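Support record: Plotamix study library, Revelation course
Status: Open, awaiting confirmation from reporter
Reported by: Erzsébet Gulyás, Kusada reading group
Handled by: Barry Kettle, with Nuria Mersha (texts)

Summary
Verse references in the lessons on the seven churches open the wrong passage. The reporter selected Revelation 2:8 (the letter to Smyrna) and was shown 2:12 (the letter to Pergamum). The commentary beside the passage was the correct one, so that readers were given notes on Smyrna next to the text for Pergamum.

Entry 1 – Kettle
Fault reproduced on the public site with the reporter's settings. It does not occur when the older translation is selected. References to chapters 1 and 3 open correctly in both translations. The reporter was asked to use the older translation until further notice.

Entry 2 – Mersha
The newer translation was loaded in August. Its publisher's file places section headings such as "To the Church in Smyrna" on lines of their own, and our import has numbered these headings as verses. In chapter 2 the error grows with each letter. The printed edition is not affected.

Entry 3 – Kettle
The index for chapter 2 was rebuilt with headings excluded. All 62 references in the lesson were then opened by hand. Two remained wrong, both in the notes on the hidden manna at 2:17, where the author had typed the reference as plain text. These have been corrected.

Entry 4 – Mersha
Paloma Mercado asks whether the same fault explains a complaint about chapter 20, in which a search for "1000 years" returns no result. It does not. The translation spells the number out as "a thousand years", and the search tool does not treat the two as equal. A separate record has been opened under Stalar. Group leaders may wish to advise members to search for the words.

Entry 5 – Kettle
Index rebuild for the remaining chapters began at 18:30 and finished without error. Roughly 400 links across the course were checked by the automatic tool. Géza Dobos has approved the release of the corrected index to all reading groups, including Nkuna.

Attachments

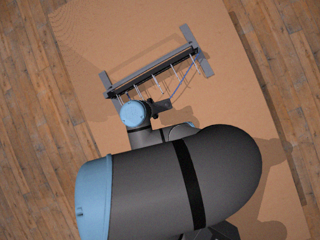
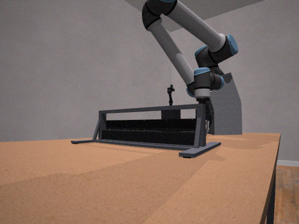
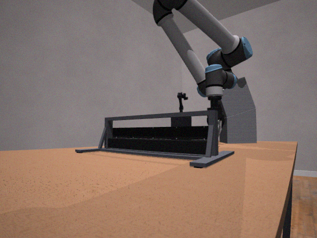
Action required from the reporter
1. Sign out of the study library and sign in again, so that the old index is cleared.
2. Select the newer translation and open Revelation 2:8 from the lesson page.
3. Confirm that the passage begins with the words addressed to the angel of the church in Smyrna.
4. Reply to this record with the result. Personal notes saved against the wrong verse will not move by themselves – please list any that need to be transferred.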